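開いた幅が戻らない日のこと

このブログを検索 検索

2018-07-31

先週から直らなかったグリッパーの不具合について、忘れないうちに書いておきます。日本語で技術の話を書くのはまだ難しいので、変な言い方があったらすみません。

私たちがしている作業は単純です。手持ちのグリッパーで充電器やケーブルを動かし、その動きを記録して、あとでアームに同じ動きをさせます。机の上には赤い充電器と浅いピンク色のかご、それから赤いケーブルと黒い電源コードが置いてあります。コードは絡まりやすいので、最初に失敗が続いたとき、私はすぐにコードのせいだと思いました。
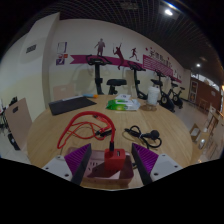 けれども、記録を見ると別のことがわかりました。指を全部開いたときの幅が、Drikowの画面で毎回少しずつ小さくなっていたのです。朝は正しい値でしたが、昼を過ぎると6ミリもずれていました。手で見ると指はちゃんと開いています。数字だけが「まだ閉じている」と言っていました。

このずれた記録を使うと、アームは充電器をつかむ前に必要以上に指を開こうとします。可動範囲の端に当たってモーターが止まらず、アームのほうの指の根元が熱くなりました。Ruben Dewulfさんがすぐに非常停止を押したので、けがはありませんでした。私はそのとき画面を見ていて、音に気がつくのが遅かったです。これは反省しています。

原因は、幅を測るセンサーの小さいねじでした。開閉をくり返すうちに緩んで、センサーの土台が回っていました。Adixの説明書には締める強さが書いてありますが、私は组み立てのときに手の感覚だけで締めました。

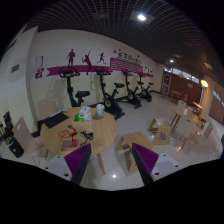 Vol. 8

ねじを締め直したあと、323本の記録を全部調べました。使えるのは299本で、残りは開いた幅の値が信用できないので消しました。Aurora Baptistaさんは「補正の計算をすれば使える」という意見でしたが、ずれ方が一定ではなかったので、私は消すほうを選びました。今でも少しもったいない気持ちがあります。

そのほかに変えたことも書きます。

記録を始める前と、約30分ごとに、指を全部開いて値を確認します。ずれが1ミリを超えたら、その日の記録は止めます。アームのほうには電流の上限を入れました。上限を超えると、人がボタンを押さなくても止まります。アームを動かす人と画面を見る人も分けることにしました。

ケーブルの置き方は変えていません。赤いケーブルが輪になって重なっているところは、つかむ練習としてはちょうどいい難しさだと思います。

まだわからないのは、なぜ右の指の値だけ戻りが遅いのかということです。ねじとは関係がないようです。8月に予備のセンサーが届く予定なので、交換してからもう一度測ります。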